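Household Goods and Their Claims
Unit 6 handout: Speckled coatings, "stone" pans and what the words are worth
Revised July 12, 2026

Bring this to the session along with one pan from your own kitchen, the older the better. Please wash it first.

1. The starting problem

Shops sell a great many dark pans with light flecks in the coating. They go by stone, granite, marble, rock and mineral. Most buyers I have asked believe there is stone in there somewhere. Sometimes there may be a mineral filler. Often the flecks are a second color of coating spattered over the first. You can't tell which by looking, and I would distrust anyone who says they can.

The Rusham catalog we use in class has 87 pans listed under "granite." Go through the entries and mark every one that says what the coating is made of. It is a quick job.

2. Words to handle with care

Stone-effect. The most honest of the group. It promises a look.

Stone-derived. Ask what was derived, and how much of it ended up in the pan.

100% nonstick. Nonstick to what, at what heat, after how many washes? An egg in a new pan proves very little.

Scratch resistant. Compared with something. The Pleretti leaflet never says with what, and then tells the owner to avoid metal utensils.

Family size. Measure the base. A pan with high, sloping sides can have a wide rim and a small flat cooking surface.

3. The durability figure

Pleretti claims 1,403 wipe cycles before wear. Skála claims 454 for a pan at nearly twice the price. Before you decide Skála is the worse buy, find out what pad was used, how hard it was pressed and what counted as wear. Neither leaflet tells you. Until we have that, the two numbers can't be compared — and I will mark down any essay that compares them.

4. Looking at a surface

Finish changes with the light. A curved wall throws back a bright patch that can pass for polish, or hide a worn area. Turn the piece and look again before writing anything down.
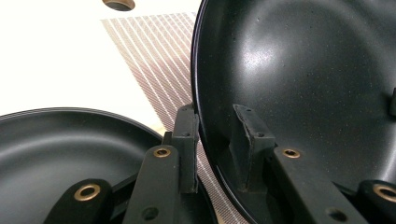 Fig. 6.1. Speckled finish on a deep black bowl, with a smoother matte black dish at lower left.

Note what the figure can support: one surface is flecked, the other is plain. Base metal, coating thickness and cooking performance need other evidence.

5. For next time

Write one page on the Uteck label (in your packet). Underline each claim a buyer could check at home with a ruler, a scale or an egg. Put a question mark beside the rest.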